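Switching Water Heaters, Six Months On

4 March 2021

We replaced the old tank heater in September, and a few people have asked how it went, so I'm writing it up while I still have the paperwork in one pile.

The old one was a gas unit that came with the house. It still ran, but the bottom was rusting and the pilot went out whenever the wind came from the north. I got two quotes. Escobedo wanted to put in the same kind of tank again. Nerance quoted a heat pump model for $3,830 installed, including hauling away the old tank. I went with Nerance.

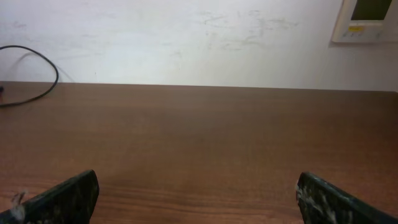 The install took most of a day. The new unit is taller than the old one, so they had to move a shelf and reroute a short section of pipe. We also needed a new circuit, and I had not thought about that before signing. It was in the quote, on the second page, under a heading I skipped.

Noise was my main worry. It hums about like a window fan on low. With the utility room door shut I can't hear it from the kitchen. It also cools the room it sits in, so the paint cans and the potatoes have moved to the hall closet.

Our gas bill dropped by $34 in the first full month. The electric bill went up, but by less than that. I'll have a better idea after a whole year, with the cold months and the warm ones both counted.

The one problem so far was a slow drip at the drain line. Nerance sent someone out and he tightened a fitting. No charge.
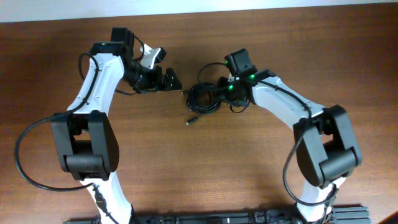 What I'd check first

Measure the ceiling height, including room to get the air filter out at the top. Ask where the drain line will go. Look at your electric panel before anyone comes to quote. We had two open slots and needed both.

The rebate form from Saddale is four pages and wants the serial number, so take that down before the unit gets pushed against the wall. I mailed ours in and am still waiting on the check.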